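April, notebook, whiteboard bench, 4:30 pm

Picking up from this morning. Fanni Jakab still says the Zullton board erases cleaner than the old Plasent one. I'm not convinced. She wiped one corner with a dry cloth after lunch and called it settled. One corner, one cloth, ink that had been down for maybe a minute – I could get that result off a dinner plate.

What I want to know is what happens to a heavy line left overnight. A single closed loop is enough for that, and it doesn't need to be a good circle. Places where the line runs over itself matter more to me than the shape, since double ink is where I expect trouble. 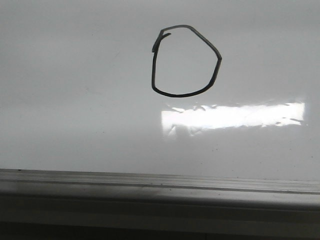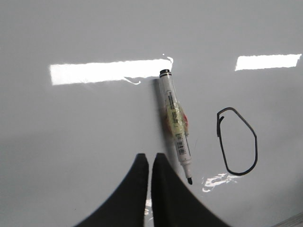
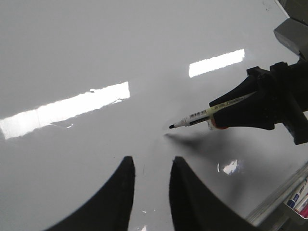
Dénes Vida thinks gloss is gloss and the marker decides everything. Could be. He also said that about the floor paint, and we redid the floor. My other complaint is glare. The supplier's sheet says "low reflection" and I'd like to meet whoever wrote it. Try reading small writing on this thing under the ceiling lights, then tell me.

Marker: chisel tip, tape around the middle. Keep using the same one until this is finished. Boglárka Oláh has a fresh box in drawer 7 and I've asked her to leave it shut. New ink would only muddy things.

To do: dry cloth first, 70 strokes, then look from the side with a flashlight. If there's a ghost, damp cloth. No spray before that, whatever Fanni says. Same again on the Plasent board with the same cloth, washed in between.

Ask Ferenc what 3,924 on the delivery slip refers to. If that's the price, we should send it back.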